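Storing albums, photocards and lightsticks - quick tips

Posted 8 February 2020

Comeback season is close and my shelf is full again. Stuff that works for me, no particular order.

Albums. Stand them up, spines out. Flat stacks bend the bottom ones, ask my first pressing of the Vaveck mini album. Heavy photobooks on the lowest shelf. Leave a finger of room so you can pull one out without scraping the one beside it.

Dust. Dry paintbrush, soft one, once a month. No sprays on glossy covers. Learned that the hard way.

Photocards. Sleeve first, then binder. Penny sleeves are fine for commons, thicker ones for anything you'd cry over. Look for "acid free, no PVC" on the pack. I have 80 in one binder and it's getting tight - don't go past that or the rings start to dent the pages.

Posters. Roll them picture side out, not too tight, back in the tube. Cap both ends. Already creased? Lay it face down on a clean towel under big books for 4 days. Don't iron it. People say iron it. Don't.

Lightsticks. Take the batteries out between concerts!! Mine leaked over the winter and the contacts went green. White vinegar on a cotton swab, let it sit a minute, wipe, dry overnight. Worked again after. Keep the box, the foam insert is the best stand there is.

Sticker goo on the plastic wrap. Cooking oil, a drop, rub with your thumb, wait, wipe off. Keep it away form the paper.

Sun. Move the shelf off the window wall. My Brosteo tour poster went from red to sort of salmon in one summer.

Tour shirts. Inside out, cold, hang dry. 30 minutes in the dryer and the print cracks.

Chathurika Haque wrote in to say silica packets from shoe boxes go nicely in the photocard bin. Trying that now. Will update in March, if I remeber.

More tips welcome in the coments, esp for cassettes.
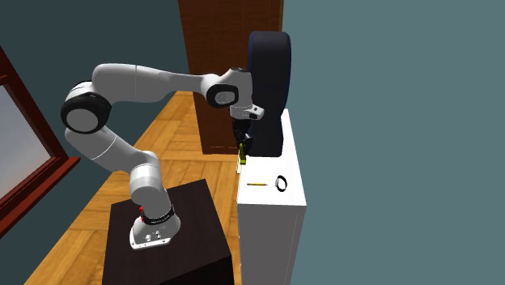 White arm, black joint caps (render)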